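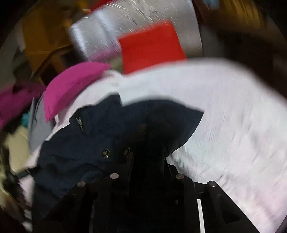 FOR IMMEDIATE RELEASE

Shared Workshop in Vimov Puts Out Plans for Tirano, a Hand-Held Gripper for Teaching Robots Laundry

Build notes, cut list and parts list free to download. Open bench Friday evening.

VIMOV, August. The Alhassan Workshop, a members' shop with shared benches and one very busy drill press, is releasing the full plans for Tirano, a gripper you hold in your own hand and use to pick up clothes. A person does the picking. The recordings go to a robot arm later. The arm is called Mirnuvari and it lives on the back bench, on wheels, with a towel over it at night.

Plans go up Friday. All of it. Drawings, cut list, wiring, the bad first drawings too for anyone curious.

"I wanted a robot that could deal with the pile on my bed," said Naa Tetteh, who started the build at home and moved it to the workshop once the filings got into the kitchen. "Everybody's demo is a block on a table. A block stays where you left it. I have jackets."

What Tirano is

Two fingers that mirror each other, slim matte black bars with short crosspieces between them, pins at the joints. Flat pads on the inside faces, dark navy on the current build. You squeeze, the pads come together. Let go and they open wide. No motor in the hand-held version, the motor is on the arm.

The arm carries the same fingers, same bars, same pads. That was the point from day one and it drove pretty much every decision after. If the hand tool and the robot tool have a different reach or a different pinch, what you record with one is not much use to the other. The group found this out with an early pair of barbecue tongs, see the build notes.

A wide-view camera rides behind the fingers and looks out over them, so a recording shows the pads and whatever cloth they are headed for. Tracking comes from the video plus a small motion sensor taped (yes taped, a bracket is drawn but not cut yet) to the handle.

Parts for one hand tool came to 36 dollars not counting the camera. The camera is whatever you have that is wide enough. Members tried several. Notes say which ones fogged.

Why clothes

Cloth is rotten to work with. It folds under itself. A sleeve goes one way when the collar goes the other. Dark cloth is worse, a navy jacket in a heap turns into one big shadow on the video and a person going through the recording afterward has to guess where a fold starts. Snap fasteners help a bit, they catch the light. Puffy jackets are hard to get a decent pinch on until you find a crease and go in along it.

So the group went after teh hard stuff on purpose. Jackets on a fuzzy blanket. Pillows in the way. Mixed heaps, bright and dark together. Shiny fabric, which throws reflections all over the video and upset the tracking more than anything else did.

"People ask why we don't start with a nice flat towel," Tetteh said. "We did start with a nice flat towel. It took an evening and then we were bored."

The recordings

The set going out with the plans has over 336 recordings in it. Each one is a single go at a single thing: pick up, move, put down. Failed grabs are left in and marked as failed. Dropped ones too. Tetteh was firm on that and there was some back and forth about it at the shop, a couple of members wanted a clean set. The messy set won.

Each recording comes with a plain text note giving the item, the surface it was on and which build of the fingers was used. A few early ones are missing the surface. Sorry about that, if you can tell from the video send us a line and we will fix it.

Nothing in the set was recorded with people's faces in it. House rule. Members check their own video before it goes on the shared drive.
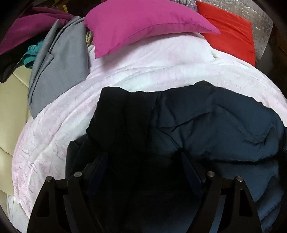 How it got built

First build was at Tetteh's home, evenings, hand saw and a borrowed vise. Joints were loose. The fingers wobbled sideways and would close past each other instead of pad to pad. Good enough to pick up a sock, no good for anything with weight.

Second build at the workshop. Bars cut together in a stack so left and right match. Holes drilled through the stack in one pass. That one change fixed most of the wobble. The rest went away with tighter pins and a washer on each side.

Cutouts in the outer bars came after that. Takes some weight off the front of the tool, and your wrist notices after an hour of picking things up. They also give you somewhere to poke a screwdriver through when a crosspiece needs snugging up.

Pads took the longest. Too slick and the cloth slides out. Too grippy and it won't let go, the jacket comes back with you when you open the fingers. The group went through 6 pad versions. The one in the plans is a compromise and the notes say so. If you work mostly with knits you may want to try the one before it, drawing is included.

Pad tips are angled to a point so they can get down into a fold. An earlier square tip just pushed the cloth ahead of it like a snow shovel.

Where Mirnuvari stands

Not doing laundry yet. Want to be clear about that, we have had calls.

The arm can run a pick from the recordings on a single item with room around it. Some days it is pretty good at this. In a heap it tends to grab two things, or grabs the blanket. It has a real liking for the blanket. Folding is not attempted. Sorting by color was tried once and put away for later.

The arm runs slow and behind a taped line on the floor, with a stop button on a long cable. Anyone using the bench gets walked through the button first. This goes for visitors too and it goes for kids, who so far have been better about it than the adults.

Next on the list is getting the arm to pull an item free of whatever it is tangled with before lifting. That needs more recordings of exactly that, which is a big part of why the plans are going out now instead of when everything is tidy.

What we'd like from builders

Build one if you want one. Use it on your own laundry. Send recordings if you feel like sharing, keep them if you don't.

Useful right now: big dark coats, anything quilted, bedding, clothes draped over furniture instead of sitting on it. Left-handed recordings, we have hardly any. Also different light. Nearly all of ours is evening, bedroom or workshop.

If you change the fingers please say so in the note. Even a small change. Pad swapped, bar longer, whatever. A recording from changed fingers is still useful as long as we know.

What's in the download

Drawings at full size, print and glue to your stock.
Cut list and drill sizes.
Parts list with substitutes we tried.
Build notes, 35 pages, uneven in places, the chapter on pads is long.
Handle template in two sizes. The small one is newer and less tested.
Wiring for the motion sensor.
The recordings, with notes.
Arm mount drawing for Mirnuvari. This one fits our arm and will need changing for yours.

Free for home, school and shop use. Credit the workshop if you publish something with it. Businesses please write first, we will most likely say yes but would like to know.

Open bench, Friday evening

Doors at 6 p.m. Alhassan Workshop, side entrance, the front one sticks. Finished hand tools will be out to try, with a heap of clothes to try them on. Bring a difficult jacket if you own one. The arm will be running for part of the evening, behind the line.

Spare bars and pins on the bench for anyone who wants to start a build on the spot. First come. Safety glasses at the door, closed shoes please, no exceptions on the shoes.

Press welcome to film. Let us know before you set up lights near the arm, it throws off the tracking and then we look silly. Tetteh will be at the bench most of the night and can talk while working but not while drilling.

Photos in this release may be used with credit to the Alhassan Workshop. Larger files on request.

About the Alhassan Workshop

Shared shop in Vimov for people who build things at home and have run out of home. Wood, metal, sewing and electronics benches. Paid by member dues and the occassional repair night. Tirano and Mirnuvari are member projects and belong to the members who work on them.

Press contact

Naa Tetteh, Tirano project, Alhassan Workshop, Vimov
Leave a message at the shop desk, calls get returned in the evening. If you need something before Friday say so in the message.

###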